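3.2 Cables and plugs in the home working corner

In the first round of visits we asked the participants to show us the place where they do their paid work at home, and to tell us how each thing had come to be there. We expected to hear mostly of desks and chairs. In the recordings, however, people came back again and again to the cables. Of the 82 households in Ridton and Tillimine that finished both interviews, 30 had a fixed network cable in use at the working place, and the others used the wireless connection only. The present section is about these 30 households.

A network cable is a small thing, but it makes demands on the room. It has a given length, it must begin at one device and end at another, and it has a stiff part near the plug which does not like to be bent. Prendergast, the older of our two study areas (a district of Ridton, not to be confused with the second author), has many houses where the telephone line enters at the front hall. In such houses the router stands in the hall also, and the working corner is often at the back. Participants therefore had to choose between bringing the work to the line and bringing the line to the work. Most of them had tried both in the course of the first year.

We found it useful to separate three parts of the cable: the run, the slack and the end. The run is the part which lies along the wall or under the carpet. The slack is what remains when the cable is longer than the way it has to go. The end is the plug together with the short part of cable behind it. Earlier work on domestic wiring speaks mainly of the run, as this is the part which is planned and sometimes paid for. Our participants spoke little about the run once it was laid. They had much more to say on the slack, which collects dust and is moved at every cleaning, and on the end, which is the only part they take in the hand.

For the end we noted the color of the cable and of the plug, the kind of device beside it, and the surface behind it. Color turned out to be of more weight in daily life than we had thought. Ten households had bought a colored cable on purpose, so as to tell it apart from power cords and from the cables of the television. Figure 4 shows a blue plug on a blue cable next to a white device with a dark panel, at a plain off-white wall. Blue was also the color most often named by participants when they were asked to describe their cable without looking at it. One participant, a bookkeeper, told us that her children were allowed to pull out "anything except the blue one", and that this rule had held since January.
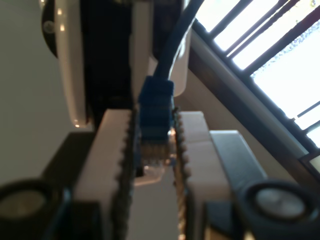 Figure 4. Blue Ethernet plug (RJ45) and cable beside a white device.

3.3 Who handles the plug

The question of who in the household may handle the plug was not in our first interview guide. It was added by the third author after the visits in Tillimine, where two couples had begun to discuss it in front of her. We asked it in all of the second interviews.

In 19 of the 30 households one person only was said to unplug and replug the cable. This person was not always the one who worked at the desk. In several cases it was the person who had laid the cable, and who kept a kind of authority over it even when he or she did not use it. A retired electrician in Prendergast had laid a cable for his daughter's work in the upper bedroom. She reported that when the connection failed she would call him up the stairs, although she knew well what he would do: take the plug out, look at it, and put it in again. She could have done this by herself. But she said it would feel "like going into his toolbox".

In the remaining 11 households the plug was handled by whoever needed it. These were mostly households with one cable and two workers, where the same plug was moved between two computers during the day. Here we heard more complaints about the small plastic tab which holds the plug in its socket. The tab is made to be pressed with a finger or thumb, and to be pressed seldom. When a plug is moved several times a day the tab becomes weak or breaks off, and after this the plug stays in its place only by friction. Participants had answers of their own to a broken tab. Some used a strip of tape. Others placed the device against the wall in such a way that the plug had no room to slip out. One household kept a spare cable in the kitchen drawer and had not yet opened it, because the old one "still works if you leave it alone".

The place of the socket mattered as well. On many devices the sockets are at the back, and the back is turned to the wall for the sake of appearance. The person who wants to reach the plug must then turn the whole device, or must work with the fingers by feel alone. Older participants found this difficult, and four of them had turned the device around for good, with the sockets to the room. They did not like how it looked. Two had put a plant or a picture in front of it, and had to lift this away each time.

We do not want to make too much of these details. The group is small, and the two areas have a housing stock which is older than in the rest of the region. Also, we visited each home twice only, and on both occasions the participants knew we were coming; several said that they had tidied the corner before our visit, and the slack in particular may have been put out of sight. For this reason we give no count of tangled or loose cables.

What can be said with more safety is that the end of the cable was a point at which work and household met. It was touched by people who did not otherwise touch the work things, during cleaning, during play, and when furniture was moved. Where there was a rule about it, the rule was short and was known by all. Where there was none, the participants could usually tell us of a morning when a meeting had been lost. In the next section we turn to the power strip, for which the pattern was a different one, as almost every member of the household made use of it.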